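Caring for Wooden Bowls, Trays and Tabletops

Wash wooden pieces by hand in warm water with a little dish soap. Don't leave them in the sink, and keep them out of the dishwasher. Dry with a towel right away, then stand them on edge overnight so air reaches both faces.

Oil when the surface looks chalky or feels rough. Food-grade mineral oil works fine. Wipe on a thin coat with a lint-free rag, going with the grain, wait 90 minutes and buff off what hasn't soaked in. New pieces need 2 coats. After that, every couple of months is enough for anything in daily use.

For onion or garlic smells, rub with half a lemon and coarse salt, rinse and dry.

Dark rings on a tabletop are usually water. Try a paste of baking soda first. If that fails, sand lightly with fine paper and oil the whole top, or the patch will show.

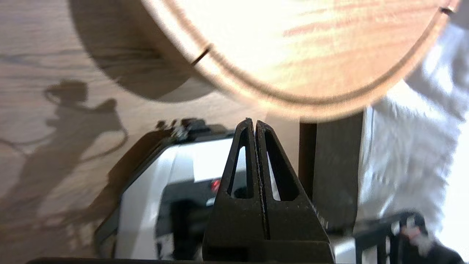 Rims and edges dry out faster than flat areas and get the most knocks. Check them under a strong light before you oil. Light wood can wash out to nearly white in the middle, as it does on the round piece here, so tilt it until the grain shows again. Its rim is smooth and darker, with a short slit cut into it. Clean a groove like that with a dry toothbrush, then work the oil in with a cotton swab and wipe out the extra before it turns sticky.

Store oily rags flat outdoors until dry.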